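How to Set Up a Self-Serve Coffee Table for a Meeting

A coffee table that works for 51 people is mostly a matter of order. People walk up, take a cup, fill it, add milk and move on. If those things are laid out in the wrong sequence, they turn around and bump into the next person.

Pick a table with open space on both long sides. Push it at least 5 feet from the door. Put the urn at one end, near the outlet, and run the cord down the back leg with tape. A large urn can take most of an hour to heat, so fill it with cold water and switch it on before you touch anything else. 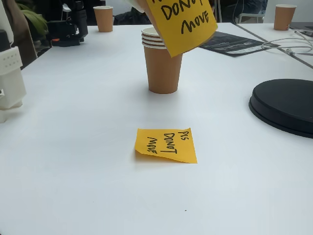 Cups go at the starting end, before the urn. Set them out in short stacks – tall ones tip when someone pulls from the top. Nested paper cups like these stay clean inside with the rims up, but turn the top one over if the table will sit for a while. If you set up the night before in a shared room, leave a note. A sticky note with DO NOT MOVE in thick black marker is enough, and a PLS doesn't hurt.

After the urn come milk, sugar and stirrers, in that order. Put out 2 small pitchers of milk and keep the rest in the fridge. Place the trash can past the far end of the table, where people finish.

Check the urn at the first break. When the coffee starts to run slowly, stop serving from it and switch it off. Let it cool before you lift the lid or empty the grounds.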